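**To:** members of the Decorative Stone and Interiors list
**From:** Koen Koster, Collections Standards Office, Flurska
**Date:** 6 December 2021
**Subject:** Re: Recording veined marble surfaces: wording for the revised guidance

Dear members,

Thank you to all those who wrote in response to the draft guidance on recording marble surfaces in historic and modern interiors. The office has read every reply. The message quoted below raised the points most often repeated by others, and it seems right to answer it on the list.

> Dear Koen,
>
> We have been using the draft at Coker since the start of November, mainly on table tops and washstands. Three things have caused difficulty.
>
> The first is colour. The draft asks for "the principal colour in one word". A good many of our red stones are partly brown, and a few could fairly be called purple. My colleagues have entered the same slab under different colours on different days.
>
> The second is the line between a vein and a crack. The draft treats them as separate fields but gives no help in telling them apart.
>
> The third is the rule that the surroundings of the stone should be left out of the record. For a fitted piece this loses a good deal. A top chosen to go with a certain wall covering is hard to understand without it.
>
> I should also be glad to know whether records already made will have to be done again. We have 2,567 of them, and only 2 people to do the work.
>
> With kind regards,
> Records Section, Coker

On the first point, the office accepts that a single word is too narrow. The revised text will allow two colour words, with the stronger colour last, and one word for depth. "Dark reddish-brown" would therefore be a complete and correct entry. Trade names should not be used in this field, as the same name is often given to stones from different quarries. Where a trade name is known from a bill or a label, it belongs in the notes, with its source.

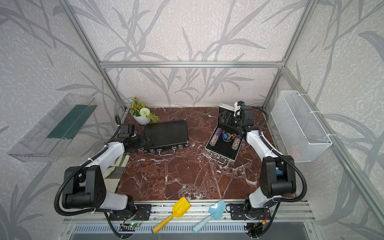 *Dark reddish-brown marble with white veins and thin cracks; grass and reed leaf wall covering behind.*

On the second point, the distinction between veins and cracks matters to those who will care for the object later, and the fields will remain separate. A vein is part of the stone. It may be filled with a mineral of another colour and will usually lie level with the polished face. A crack is a break. It may be open, closed or filled, and it may follow a vein for part of its length, which explains much of the confusion. Recorders should look along the surface in low light from one side before making an entry. If doubt remains, "line, nature uncertain" is a proper entry and will not be sent back. It is better than a guess.

Members are reminded that a fingernail should not be drawn across the surface as a test. This advice appeared in an older leaflet from Besson, copies of which are still in use, and it has been withdrawn.

On the third point, the office had hoped to keep entries short. It is nevertheless clear from the replies that wall coverings, in particular, are being lost from the record. A new field, "Setting", will be added. It may hold up to 200 characters and should name the covering, its ground colour and its main pattern. Large leaf patterns should be described by plant where the plant can be told, and simply as "leaf" where it cannot. Matching papers held elsewhere need not be traced.

Existing records will not have to be made again. Entries under the old wording remain valid and may be brought into line when the object is next examined. Members holding over 1,000 records may ask for the colour field to be converted in one operation. Requests should state which version of Prorkus is in use, as the older export leaves out the notes.

Two smaller matters were also raised. Measurements are to be given in millimetres throughout, with length before width and thickness last. The thickness should be taken at an undamaged part of the edge, and the profile of the edge entered separately. Polish is to be recorded as "high", "low" or "lost"; the term "satin" has been dropped.

The revised text will be sent to this list once the changes have been entered. Further comments should be addressed to the office directly, with the words "marble guidance" in the subject line.

Yours faithfully,

Koen Koster
Collections Standards Office
Flurska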